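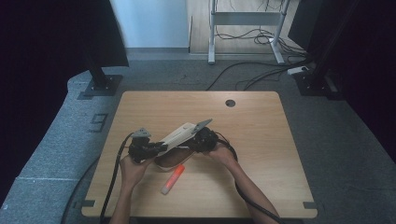 Zapato de empeine claro y suela marrón.

Suela (calzado)

Imprimir | Enviar por correo electrónico

La suela es la parte inferior del calzado, situada entre el pie y el suelo. En sentido estricto designa la pieza exterior; en sentido amplio incluye también la entresuela y la palmilla.

Materiales

Los más habituales son el cuero, el caucho vulcanizado, el poliuretano y el EVA. El cuero de curtición vegetal transpira, pero se desgasta antes sobre superficies abrasivas.

Unión al corte

Existen 2 sistemas principales: el cosido y el pegado. En el cosido Blake una sola costura atraviesa palmilla y suela. En el Goodyear se añade un cerco, lo que facilita el recambio. El pegado exige cardar el corte y aplicar adhesivo en ambas caras.

Véase también: horma, tacón, cambrillón.

Artículo revisado por Mafalda Matos.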